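Valtonside firm asks customers to stop putting chopping boards in the dishwasher

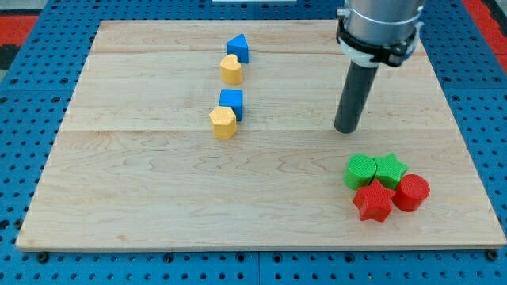
VALTONSIDE, Sep 18, 2022 – Lulura, the kitchenware maker, is today launching a repair scheme for wooden chopping boards, along with a plea to the owners of dishwashers everywhere to think about what they are doing.

The Second Side scheme will take in tired, stained and warped boards of any make, sand them flat, oil them and post them back within 15 working days. The charge is £2 for Lulura boards and a slightly pained £15 for everyone else's.

A trial run in Valtonside and neighbouring Jolside drew 583 boards, far more than the workshop had shelves for. Most had been through a dishwasher. Several had been used as trivets, one as a cat flap, and one came in with a note saying it had "always been that shape".

"We print 'hand wash only' on the label, on the box and on a card inside the box," said Hafiz Manurung, founder of Lulura. "For our next range we looked into burning it into the wood itself. The feedback was that people would assume it was the name of the board."

Boards split beyond repair will be cut down into cheese boards, and boards split beyond that into coasters. Lulura will return these to their owners in a plain envelope, without comment.

The firm has also written a free care leaflet, which runs to 99 words. An earlier draft was longer and included a history of the sycamore tree. Staff at the Yusof cookshop in Jolside, who will be handing the leaflet out, asked for something customers could read while paying. It recommends warm water, a little soap, a dry cloth, and standing the board on its edge overnight. It also suggests a thin coat of food-safe oil whenever the wood starts to look thirsty.

"I should say that my own mother owns one of our boards," Mr Manurung added. "It was in the first batch we received. She posted it under a different surname, but I know her handwriting."

Second Side opens to all UK addresses today and runs until the end of December. Boards can be handed in at the Lulura workshop or at Yusof, and should be clean and free of onions.

Recent news from Lulura
Rolling pins: handles or no handles?
Yusof cookshop to stock full Lulura range
Workshop open day moved indoors
A correction regarding our salad servers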